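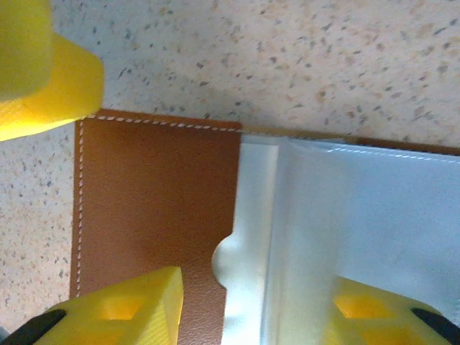 Plollen Street Tenants' Association – minutes, March meeting

Start 7 pm, laundry room. Quorum OK. Febuary minutes approved, no changes.

1. Heat
Boiler in the Drurero building out twice since last meeting. Landlord's office says part is on order. Same answer as last time. Agreed: keep a log, every cold night, time and apartment. Log sheet goes up by the mailboxes.

2. Money
620 dollars in the account after printing. Hall rental for the spring meeting still to pay. Motion to hold off on new banners – passed.

3. Flyers
Nambiar Print quoted for 2000, two-sided. Too many? Discussion. Settled on the full run, leftover ones go to the Flestovau building, where we have hardly any members yet. Spanish on the back. Text needs to be final before the order goes in.

4. Rent increase letters
Letters went out to most of the third floor. Different amounts for same size apartments, no reason given. Legal clinic will look at copies. Bring the letter plus the lease, all pages. Do not sign anything at the office untill the clinic has seen it.
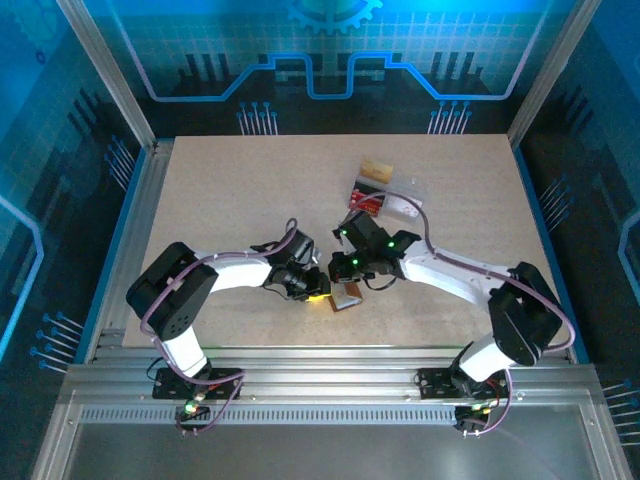
A third-floor tenant asked whether people who already signed can still be part of the complaint. Clinic to be asked, answer by email.

5. Other
Back door lock broken again. Bikes in stairwell – please move.

Closed 8:40. Next meeting same room.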